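Bralance Project: Progress Report to the Follbridge Fund
Robot-assisted sorting and testing of returned door-lock parts, Zawadzka repair works
April 4, 2025
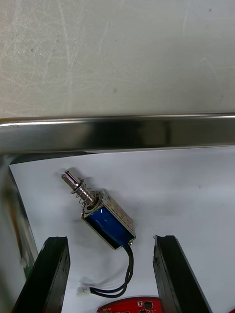
The second phase of the project covers small electrical parts: push-pull solenoids, their leads and connectors, and the control boards that come back with them. Phase one dealt with housings and brackets only, and the report on that work is already with the Fund. This report describes what has been done at the bench since then, what has changed for the people who work there, and what we plan to do with the remaining grant.

Work completed

The robot cell is installed at the end of the second repair line, next to the existing hand benches. The arm has a two-finger gripper with a small camera at the wrist. We call the cell Uma, after the label on the floor plan, and the name is used in the shift log.

Parts are laid on white paper before they are picked. We tried a dark rubber mat first and dropped it. Black lead wires did not show up well enough against it, and the system often gripped a wire along with the part. Paper is cheap and is changed when it gets dirty. The bench staff chose the paper and they decide when to change it.

During the reporting period the cell handled 428 returned solenoids. Of these, 116 had to be finished by a person, mostly for one of two reasons. Either the leads had tangled with those of another part, or the gripper closed on the plunger and moved it against the return spring. Neither fault damaged stock that we know of, but any part gripped by the plunger is now set aside and checked by hand before it goes back on the shelf.

Boards are further behind. The cell can pick up a loose board and place it in a tray, but it cannot yet do this reliably when wires are lying across it. For now boards are sorted by hand, and the cell is used on them only in supervised trials.

Changes for bench staff

Before the project, every returned solenoid was picked up, looked over, plugged into the tester and binned by one person, who did the same thing for most of a shift. Complaints about sore wrists and thumbs were common, and the connectors were the main cause. They are small and stiff, and pushing them into the tester socket many times an hour is hard on the hands.

The cell does not plug in connectors. We had hoped it would by this stage. What it does is bring the part to the tester with the leads hanging free, so the person at the bench does only the plugging and the pass or fail decision. This has cut the reaching and lifting, but it has not cut the pushing. Staff told us this plainly at the review meeting and we agree with them. A lever-type test socket has been ordered for both hand benches and for the cell. It was not in the original budget and is paid for out of the travel line, as agreed with the Fund by email.

Rotation has changed as well. No one now stays on solenoid testing for more than half a shift. The other half is spent on repair work or on running the cell, which means loading the paper, clearing mis-picks and keeping the log. Most people asked for the repair work. A few prefer the cell, and we have let them take more turns there when the schedule allows.

There have been no job losses and none are planned under this grant. One open position on the second line was filled during the period and was advertised at the same grade as before. Two matters raised by staff are still open. The first is pay: people who run the cell think the log and the fault clearing are extra duties and should be graded that way. Management has this under review and will answer by June. The second is noise from the compressor, which sits too close to the nearest hand bench. It will be moved when the floor outlets on that side have been rewired.

Training

All regular staff on the second line have had the basic session, which covers safe stops, clearing the gripper and restarting. It takes 30 minutes. A longer session on teaching new pick positions has been offered to anyone who wants it, and 21 people have completed it -- more than we planned for, and the reason the training line is nearly spent. We ask the Fund to note that we may need to move a small amount from equipment to cover refreshers for the night shift. Night shift staff had their sessions late because the trainer was available only in the daytime.

Problems and delays

Delivery of the replacement gripper fingers slipped twice. The current pair is usable, and the edges are inspected at the start of each week. We will fit the new pair when it arrives and keep the old one as a spare.

Reflections remain a difficulty. Solenoid frames and plungers are shiny, and so is the steel around the work area. Under the original overhead lamp the camera lost the outline of the part too often. A diffused lamp has improved this a good deal. We have not solved it for parts lying close to the steel edge, and operators are asked to keep parts toward the middle of the paper.

Next period

Fit the lever sockets and ask bench staff again about hand and wrist strain, using the same questions as before.
Continue supervised board trials, with wires moved clear by hand at first.
Give staff the decision on grading.
Move the compressor.

Spending is within the approved total. The line-by-line statement is attached separately, with the travel line change marked.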